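## 2. Planning and budgeting before you order

Read this section before you fill in the Cullix order form. It covers the hand-held gripper kit, the table it is used at and the goods you will practise on. Installation starts in section 3.

### 2.1 Work out how many kits you need

1. List the items your site handles in a normal week. Group them as rigid boxes, paper bags, plastic bags and loose items.
2. Decide how many people will be recording at the same time. Order one kit per person. Kits can be shared between shifts but not within one.
3. Add one spare set of fingers for every kit. Fingers are sold in pairs under the Poleo parts list.
4. Multiply the number of kits by 90 minutes. That is the staff time to set aside for first set-up, and it should appear in your budget as a separate line.

**Note:** Soft packaging takes longer to learn than boxes. If more than half of your items are bags, allow a second practice session for each person.

### 2.2 Plan the table

1. Choose a table with a plain, light top. A depth of 60 cm is enough for one person.
2. Leave 50 cm clear on the side where the operator stands.
3. Check where the cables will run before you fix the table position. Budget for cable covers if people will walk past.
4. Check the lighting at the time of day you intend to work. Shiny plastic bags reflect overhead lamps, and a diffuser is cheaper to order now than to fit later.

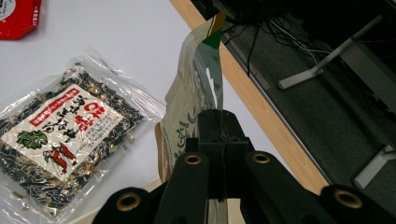
**Johannes Hlongwane**
*Equipment Planning, Cullix*

Crumpled paper and glossy plastic are both worth having in the practice stock from the first day. A paper bag held upright in the jaw can fold or lean, and a wrinkled bag of dried vegetables lying flat gives the fingers no firm edge to start from. Sites that buy only cartons for practice usually place a second stock order within the month.

### 2.3 Budget for practice stock

1. Set aside stock for 200 picks per person. The same item may be used many times, but bags wear out and should be replaced once they split.
2. Buy dry goods with a long shelf life. Avoid anything that needs to be kept chilled.
3. Include some packets with printed labels in more than one language if your site handles imports.
4. Enter the stock under consumables. It is not covered by the Achari service plan.

**Caution:** Do not return practice stock to sale or to the kitchen, even if the packet looks undamaged.

### 2.4 Buy or hire

Hire suits a trial of up to one quarter. For anything longer, compare the total hire charge with the purchase price plus one year of the service plan. Skandetti handles all hire agreements and will need the table dimensions from 2.2 before giving a quote.

Orders placed in December are delivered after the holiday closure - allow for this if your budget has to be spent by year end.

Once the order is confirmed, keep a copy of the form with this manual. You will need the kit numbers for step 1 of section 3.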